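Gutters or fascia first? Quotes don't agree

Print this page | E-mail to a friend

Posted by Fereshteh Soltani

Hi everyone, and thank you in advance for reading all this. We have a one-and-a-half story house in Sivolthorpe with the original wood fascia and gutters that came with the place. Last October I noticed the gutter along the back had started to pull away, and when I got up on the ladder (my husband held it and complained the whole time) I could push my thumb right into the board behind it near the downspout.

I've had two companies out. Grultance wants $3,529 to take down the back and side gutters, replace the bad fascia, wrap it in aluminum and hang new seamless gutters. Plitance quoted $3,775 for what sounds like the same work, but they also want to add a drip edge under the first row of shingles. The shingles are 18 years old and the Plitance fellow said we'd probably want a new roof before too long anyway. So now I'm wondering whether to do the gutters at all, or wait and do everything together. Does the order matter? And is the drip edge worth it?

Posted by Nafula Lyimo

Hello Fereshteh, and welcome! I went through almost the same thing two summers ago, so I feel for you. The order does matter some. Ideally you'd do the roof first, then the fascia wrap, then gutters, so that the new gutters don't get banged up by the tear-off. But soft wood doesn't wait for anybody's budget, and if you can push a thumb into it, I would not leave it through another winter. Ours spread from the fascia to the rafter tails, and that part of the bill alone was $502.

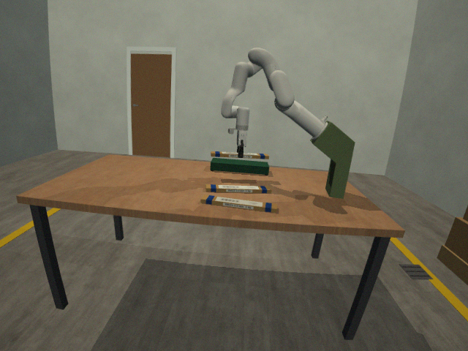
What we ended up doing was replacing the fascia and gutters on the worst side only, and leaving the rest until the roof was done. When the roofers came they worked around the new section just fine – I asked them ahead of time to be careful and they put it in writing. Ask both of your companies if they would price the back by itself. Some have a minimum charge, but it never hurts to ask.

As for the drip edge, yes, I would want it. Without one, water can curl back under the shingle and run down behind the gutter, and that may well be how your board got soft in the first place. Do ask Plitance whether they can slide it in without breaking the seal on the old shingles, as they can get brittle at that age. And have someone look at the rafter tails before they wrap anything, please! Once the aluminum is on you won't see a thing. Let us know how you make out.

Posted by Shao

get a third quote. also check the hangers, mine were just spikes and they all worked loose. hidden hangers with screws are much better

Contact us | Copyright, all rights reserved | Back to top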